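Jarik Cover Finder — compare small business health plans

I built the first version of Jarik on my kitchen table in Parnby, mostly because I'd just spent a whole evening trying to work out why two health plans with the same monthly price paid for completely different things. It's grown a bit since then!

What it does is pretty simple. You tell it how many people you want covered, roughly where they live and how much excess everyone can stomach, and it lays the plans out side by side in everyday words. Dental, physio, scans, seeing a GP in the evening — each gets its own line, so you can see straight away who pays and who doesn't.

It suits firms with up to 200 staff. If you've got five people in a workshop you'll be done before your tea goes cold, and if you're nearer the top end you can upload a spreadsheet instead of typing everyone in (please do, your wrists will thank you).

A licence is £18 a month, or £965 for the Trarnmont edition, a one-off payment that adds renewal reminders and lets your broker log in too. I don't take commission from insurers on either one.

New in September: the Ríos add-on, which puts the whole comparison into Spanish. I'd been asked for it a lot, mainly by warehouses and packing firms, and I'm really pleased with how it reads.

You can switch between editions whenever you like, and your saved comparisons come with you.

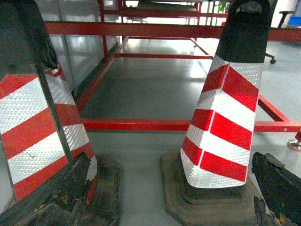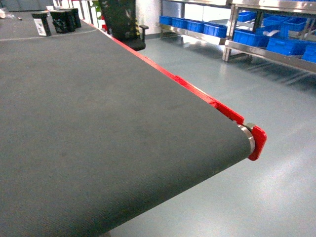 Striped cone, and a conveyor belt with a red side rail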